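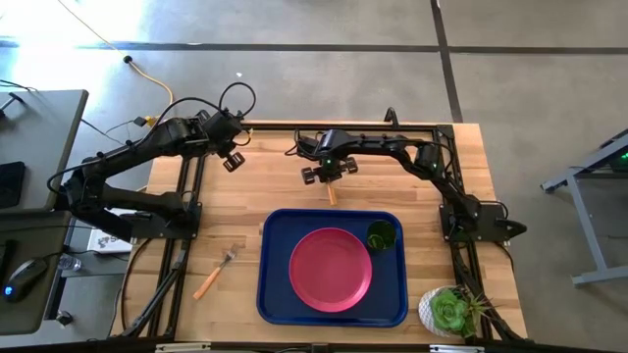 **Figure 3.** Two-arm kit on its frame at the start of a table-laying trial, with tray, plate, cup, fork and peg.

### 4.2 The kit under review

The Rudero kit is sold by Trovov as a ready-to-mount pair of arms with a black aluminium frame that stands on an ordinary table top. We bought one set in December and put it together from the printed guide. The arms bolt to the left and right sides of the frame and share the space between them (Figure 3). Each carries its own gripper, and the cables of the left arm loop over its upper joints.

Wanyama, the control software supplied with the kit, was used without changes. We also tried the Gikgate add-on for recording trials, but dropped it after the first day as it slowed the control loop.

The main task was to lay a single place setting. A trial began with a pink plate and a small green cup on a dark blue tray, and a fork with an orange handle on the bare wood to the left of it. The arms had to move the plate to the table, place the fork beside it and set the cup behind. A second, shorter task used a light wooden peg stood upright on the table, which one gripper had to grasp and pass to the other. Both tasks used the same fixed starting layout for the tray.

We ran 1,000 trials in all, of which 646 were of the main task. Calibration took around 12 minutes each morning and was repeated whenever the frame had been knocked. The maker advises clamping the frame at four points – we used only two, and had to realign the arms on 3 occasions.

The fork gave the most trouble. Its handle was easy to find but lay low against the wood, and the fingers often closed above it. Lowering the approach height in the Wanyama settings helped, though the change had to be entered again after every restart. Results for each object are given in Section 5.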